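Open afternoon at Koria: your questions answered

Posted in July by the Koria workshop blog

Print this page | E-mail this page to a friend

I've had so many messages about the open afternoon that I'm giving up on replying to them one at a time. If you wrote in and heard nothing back, sorry, your answer is probably somewhere in here. I was on the door for the first hour and then on the demonstration table until we locked up, so I can tell you about those two things and I'm guessing a bit at the rest.

What is Koria, then?

We're a small robotics workshop. We build and fiddle with arms that sit on a table and handle everyday bits and pieces, and we spend a great deal of time teaching them to do things a four-year-old does without thinking. Once a year we tidy up (sort of) and let people in.

How many people came?

102 through the door by the clicker, which is far more than last year, and the clicker didn't start until I remembered it was in my coat pocket. So, a few more than that. The quiet time was just after 2, if you're planning ahead for next year. After half past three it was shoulder to shoulder and I had to talk very loudly.

Do I need to know anything about robots to come along?

No! Please come knowing nothing. My favourite questions all day were from people who'd only come in with their children or because it was raining. Somebody asked me why the fingers were so fat and I talked for ten minutes.

So why are the fingers so fat?

Ha. Well, a thin stiff finger touches a thing at one little spot, and the thing then swivels about that spot like a sign in the wind. A broad one with a bit of a curve to it gives you more to hold with. You lose something when you want to pick up a coin, so it's a trade, and we go back and forth on it all the time. They get scuffed and dusty too, and dusty fingers slip, so there's a cloth that lives near the table and I wipe them down when I remember.

What did the arms do on the day?

The demonstration table had a pair of arms facing each other, and we ran short turns on it all afternoon. A lot of it was picking up and holding. I know that sounds dull next to the videos of robots doing backflips, but holding a plain block upright between two fingers is a good test. Squeeze too little and it slides, squeeze off to one side and it tips. People went very quiet watching it, which I hadn't expected at all.
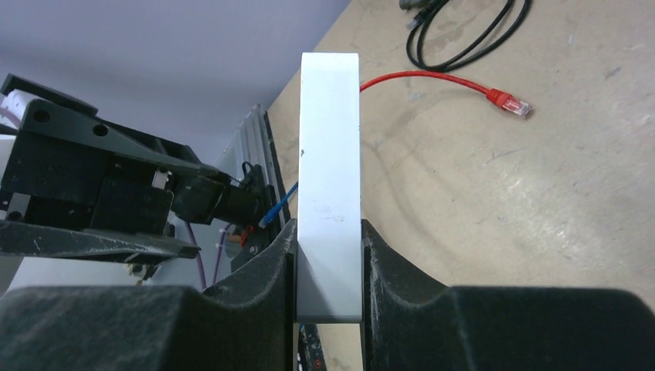 The other thing I kept telling people is that blocks are only where you start. A block has flat sides and doesn't bend. Cables are a different matter altogether, and they're what I get most excited about, because a cable never lies the same way twice. You pull one end and the middle wanders off somewhere else. We talked about cables so much that a lad of about nine asked me if I was all right.

Were the arms being driven by a person or doing it themselves?

Both, at different times of the day, and we put a card up to say which was which. When someone is driving, you can usually tell after a while: people hesitate, they go back for another look, they hurry the last bit. When the arm is running on what it has learned it has its own odd habits. Ours likes to stop and think just before it closes its fingers, and the children started holding their breath along with it.

How do you teach one to do a job?

By showing it, over and over. A person drives the arm through the job, it all gets recorded, and then the software looks for what the good goes have in common. For the main exercise this year we recorded 695 goes, and a fair few of those were mine (I have the sore neck to prove it). You'd think the tidy ones are the most useful, but I've come to like the clumsy ones where you miss and put it right. If it only ever sees things going smoothly it has no idea what to do when they don't.

Why have two arms? Isn't one enough?

Try plugging something in with one hand behind your back. That was my answer all afternoon and I made several people try it with their phone chargers. One hand steadies and the other one does the fiddly part, and we do this so naturally that we forget the steadying hand is working at all. With two arms you also have to stop them bumping into each other, and most of the interesting work goes on in the little patch in the middle where they can both reach. It's smaller than visitors expect!

Why is everything so messy? I thought it would be all white and shiny.

I get this one every year. The table has been used hard and it shows, and I've stopped being shy about it. We did think about putting a cloth down and then decided we'd rather you saw it as it is. Cables get routed along the outside of the arms with clips so we can get at them quickly, tools live where they were last put down, and if I need the pliers I want the pliers there and not in a drawer across the room.
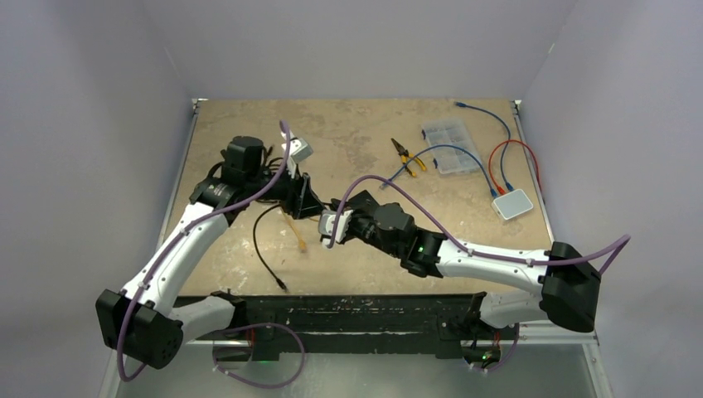

I did have one visitor, an electrician by trade, who looked it all over and said it was tidier than his van. I've been repeating that to everyone.

Could you get close, or was it all behind glass?

No glass, but there was tape on the floor and we were strict about it. An arm that size won't do you terrible harm but it can give you a good knock, and it doesn't know you're there. If you dropped something past the tape, you asked, and one of us stopped the arms and fetched it. We stopped them a lot. Two mittens, a dummy and a very sticky lolly, and I'm told there was a hearing aid battery before I came over from the door.

Did anything go wrong?

Oh, plenty. We dropped things. One run ended with the arm carefully closing its fingers on nothing at all and lifting up the nothing with great care, and it got a round of applause. We also had a hiccup with the recording computer that meant twenty minutes of me talking and no robots moving, so if you were there for that, I do apologise, and please come again.

I saw a sign that said Unurex. What is that?

Unurex is our name for the software side, the bit that takes the recordings and learns from them. It was a joke at first, from a typing slip, and then it ended up on a sign and now we can't get rid of it. There's nothing for sale, you can't download it yet, and yes, I have asked when.

And who are Andov and Olszewski?

Andov is the firm next door in the same building. They make jigs and brackets and all sorts of small metal parts, and they lent us their front room for the teas. Olszewski is the hall, the big one on the ground floor with the double doors. If you went in and found yourself in a yoga class, you'd gone one door too far. Several of you did, and the yoga people were very good about it.

Will robots like these take people's jobs?

I had this from grown-ups and from children, and I don't want to give a glib answer. What I can tell you is what I see from where I stand: it takes us weeks to get an arm to do something small and reliable, and then you change the lighting and it goes wobbly. I do think it will change some jobs, the repetitive ones especially, and I'd sooner people came in and saw it for themselves and argued with me about it. Some of you did and I enjoyed it very much. One lady stayed nearly until closing and I still haven't got a good answer to her last point.

Is it all right for small children?

Yes, with somebody holding their hand near the table. It can be noisy when it's full, so if loud rooms are hard for your child come at the start. We had a low bench so the little ones could see, and next time there'll be two benches, since the first one was fought over.

Can my school or club visit at another time?

We can take groups of up to 24, in term time, mornings only. Above that people at the back can't see anything and they start poking each other. Tell us the ages and whether anyone needs step-free access (there's a ramp round the side, but the door has to be unlocked from inside, so we need to know you're coming). There's no charge.

Can I have a go at driving an arm?

Not at the open afternoon, sorry, the queue would go down the road. Groups who book a morning do get a go if we've time at the end. You'll be terrible at it for five minutes and then you'll want to stay all day. I was exactly the same.

Is there parking?

A little, and it goes quickly. The bus stops at the end of the road and it's a flat walk from there.

I left an umbrella behind.

We have four. Come and describe yours to me and I'll hand it over!

Print this page | E-mail this page to a friend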